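March 3, 2022 — Notebook, finishing bench. Oil test for the Ledesma table tops.

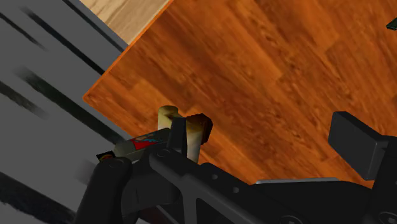 Reijo Lindqvist thinks I started the second coat too early, and he wrote it with red pencil on the sheet that hangs by the door. According to him the hardwax oil wants one full night more in our winter air, and if the first coat still smells in the morning it is not ready, whatever the can tells. I answer him in these pages so that it stays somewhere.

I agree about the smell. I do not agree about the night. The humidity in the finishing room was low all week and the first coat felt hard under the thumbnail after one night on every sample except number 5. That one I left alone. So the second coat went on seven of the 8 samples, and number 5 gets it tomorrow, and then we will see who buys the coffee.

What was done today, in order:

Sanding between coats. I used a gray pad by hand, no machine, only in the direction of the grain. On the ash samples the fibers had raised a little after the first coat, more than I expected, because I wetted and sanded them already last week. On oak almost nothing. I vacuumed, then wiped with a cloth with a little white spirit. The cloth came away yellow from sample 3. This means the first coat on 3 was not cured through, even if it felt hard. I write it here against myself. Reijo will enjoy it.

Oil. Two products, as before. The Stenetti in the flat can and the Dundelia in the tall one. Stenetti is thicker and wants to be worked with the white pad until the arm is tired. Dundelia goes on like water and one has to be careful not to use too much. Samples 1 to 4 are Stenetti, 5 to 8 are Dundelia. The even numbers are ash and the odd numbers are oak. Please do not change the order on the rack, last time somebody put them back by size.

Amount. I weighed the cup before and after on the small scale. For the whole second coat the Stenetti samples took 327 grams less than what I had calculated for the first coat, and I was happy for five minutes, until I saw that I had calculated the first coat for the full table top and not for the sample boards. So this number means nothing. I leave it in the book so that the next person does not find it on my loose paper and believe it. New weighing tomorrow with number 5, one board, one cup, nothing else on the scale.

Color. Oak with Stenetti is warmer than the customer's piece. It goes to orange already after two coats, and I think it will go further when it gets light on it. Oak with Dundelia stays closer to the raw board, a little gray maybe. The people at Ledesma have asked for "honey," and I have now heard three opinions on what is honey. I suggest we send them two small boards and let them point with the finger. I cut the boards already, they are on the window shelf under the brown paper. Do not remove the paper, half of each board is covered on purpose.

Edges. This is the part I am least satisfied with. The end grain drinks the oil and becomes dark, and next to the light top it looks like a drawn line. On sample 6 I sanded the end grain two grits finer than the top, and the difference is much smaller. On sample 2 I did the same but I was not patient enough in the corner, and there it is dark again. For the real tops I propose finer sanding on the ends, and a very thin first coat there, wiped away soon. It is more work. I did not yet ask Brirnden if it fits into the price.

Water test. Only on the old samples from August, the new ones are too fresh. One glass with wet bottom, left from the morning coffee until lunch. Stenetti: no ring. Dundelia: a weak ring, gone when I rubbed it with a dry cloth. I would like to repeat it with red wine and with vinegar, but there was no vinegar in the kitchen.

Abrasion, same old samples. I ran them 1000 strokes with the felt block and the weight on it. Both became a little shiny in the track. I see it only when I hold the board against the window. With the finger I feel nothing. Then I turned the board and made another 1000 across the grain, and here Dundelia on ash shows fine scratches — I think it was a grain of dust in the felt and not the oil. The felt is changed now. The old felt is in the bag with the label, if somebody wants to look under the loupe.

Rags. All rags from today are in the water bucket with the lid. Yesterday I found one on the edge of the sink, folded nicely. It was oily. Please, this is how workshops burn.

For tomorrow:
— second coat on number 5, with weighing
— number 3: look if it is still soft, press with the nail on the back side only
— ask Reijo if he still has the hygrometer, the one on the wall shows the same value since Monday
— write to Ledesma about the two boards
— order white pads, there is one left and it is mine

We use cookies to remember your settings and to count visits. Accept all / Only necessary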